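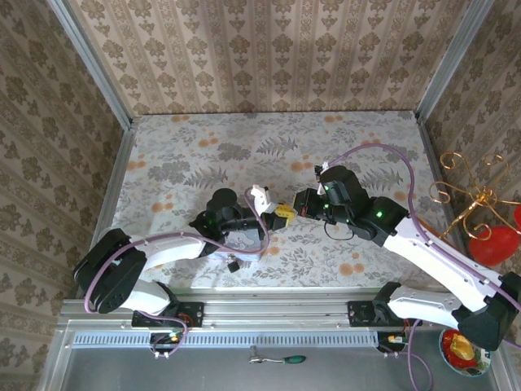 **Peeling old wallpaper: steam or chemical?**

**bitar_halfway** wrote:
Rental, upstairs bedroom, two layers of paper over plaster. Landlord's fine with it coming down as long as I prime after. Top layer peels in big sheets, under that is something that laughs at hot water. Scored it, soaked it, scraped for two hours, got a patch the size of a pizza box. Steamer or the gel stuff? Budget is tight, December was expensive.

**Ruba Azar** wrote:
Steamer. Rent one. Don't score plaster!! You'll be filling little holes till spring.

**fono21** wrote:
disagree on the steamer. old plaster + steam = loose plaster. did my hallway that way and a chunk by the door came off with the paper. gel, plastic sheet over it, go eat lunch, come back

**Ruba Azar** wrote:
Then your plaster was already loose. Steam just found it. Keep the plate moving, few seconds a spot.

**fono21** wrote:
it was fine for 80 yrs until I steamed it but ok

**bitar_halfway** wrote:
So that's one each, great. Side question. My sister says skip all this and hang new paper over the bottom layer. She likes brown damask on beige. I think it'll make a small room feel smaller. Anyone?

**pekunix_m** wrote:
Your sister's right about damask, wrong about going over the old stuff. Seams telegraph thru. Beige with a brown pattern is pretty forgiving in a small space imo, hides scuffs, hides bad cuts in the corners
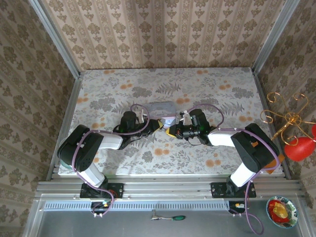

*brown on beige, three walls*

Wouldn't go any busier than that with a floral on the table too, but I like it.

**Ruba Azar** wrote:
Too much pattern for me. One wall, paint the rest.

**pekunix_m** wrote:
One wall always looks like you ran out of money

**Maya Smadi** wrote:
Hung paper for a living, retired now. Test the bottom layer first. Wet sponge, wait, if the water beads up it's been painted or it's vinyl, and neither one of you is getting through that until it's roughed up. Light sandpaper, no scoring wheel. Then steam OR gel, I've used both, whatever's cheaper. Wash the paste off after. People skip that and then the primer crackles.

**bitar_halfway** wrote:
Beads up. So painted over I guess. Explains a lot. Sanding tonight, will rent the steamer from Rasano if they have one left. Sorry fono

**fono21** wrote:
tap the wall first at least. if it sounds hollow stop

**bitar_halfway** wrote:
Will tap. Sister is still sending me damask links btw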